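How do you keep chopsticks and silverware sorted in one holder?

Masaru Kubo
Kitchen help, 222 views

I have a wooden utensil holder with two compartments and a slatted front. It has a hole in the back for hanging, but I keep it on the table. We own a lot of wooden chopsticks, and they take over. Forks and spoons get pushed down between them and I end up emptying the whole thing to find a spoon. I have 16 pairs of chopsticks and don't want to get rid of any. Is there a better way to split it up, or do I need a second holder?
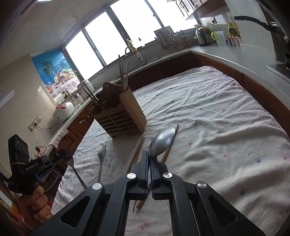

Wooden holder on the kitchen table, chopsticks on both sides, spoon and forks still to be sorted.

3 shares

Drinden35

Put all the chopsticks on one side and all the metal on the other. Spoons go in bowl up, forks tines up, so you can tell them apart from the top. If 16 pairs don't fit in one side, keep out what you use in a week and put the others in a drawer with a rubber band on them. Chopsticks should go in thick end down. The narrow tips are the part you eat with and they shouldn't sit in whatever collects at the bottom.

Let them dry before they go in. Mine got mold one July and I had to throw out half.

4 comments

resimari_k

just get a second one, they're cheap

1 comment

Cleseo

I agree with splitting it by side, but I would hang the holder if you have a wall free near the sink. Use a screw with a wall anchor, as a full one is heavy. A folded paper towel in the bottom of each side catches drips. Change it when you wipe out the holder.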